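3.2 Naming the yellows

I came to color words by accident, through a long argument with my co-author Valbona Vlachou over whether a certain mustard jar was yellow or orange (we still don't agree!). So we asked everybody else. Our Rundton survey drew 3,581 replies, and 2,982 of them were complete enough to use.

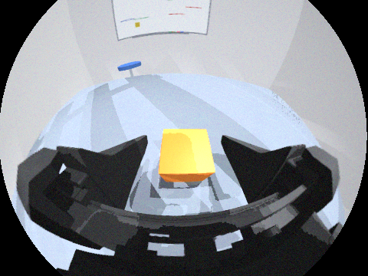 Figure 4. A yellow block with a darker golden-orange patch on its upper face.

What I love in these replies is the hedging. People wrote "yellowy," "egg yolk," "school bus but older" – and one person gave us 11 words for a single swatch. Speakers who grew up in Grurkham stretched "yellow" much further toward orange than I'd have dared, and shading made them stretch it more. Sointu Saarela found the same pull in her own interviews, though her group was smaller and mostly house painters, who are awfully picky about this stuff. 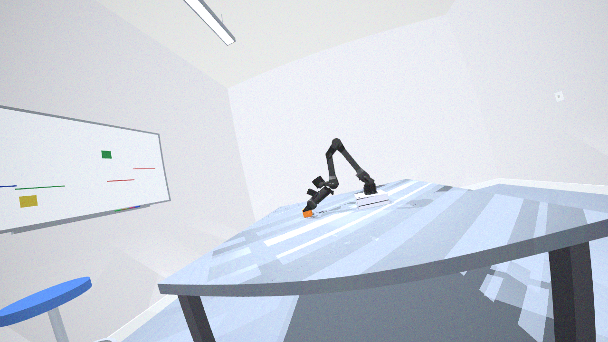

3.3 Where orange begins

Orange was messier. We pulled 300 replies and coded them by hand, twice, and the second pass moved the border toward red.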